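How often do you replace your cleaning brushes?
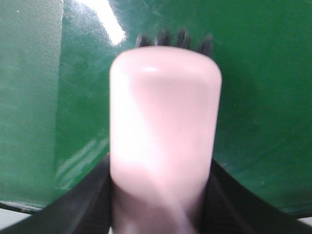
Lindsay Quinlan

Moved into a rental in Dronley in April and I'm trying to set a cleaning budget. My mother replaced every brush after 3 months no matter what. Is that normal?

pawlak47
Seems wasteful. I wash mine in hot water and dish soap and hang them up. One is 5 years old.

silau_kitchen
Disagree with pawlak. Soap doesn't help once the bristles splay. They stop scrubbing and you just push grease around. I go up to 11 months on floor brushes, much less on dish brushes.

pawlak47
Depends on the bristles. Stiff ones hold their shape if you don't store them bristle down.

Lindsay Quinlan
OK, I'll hang them and go by the bristles. What about grout brushes?

silau_kitchen
Bleach wears those out fast. Buy the cheap ones.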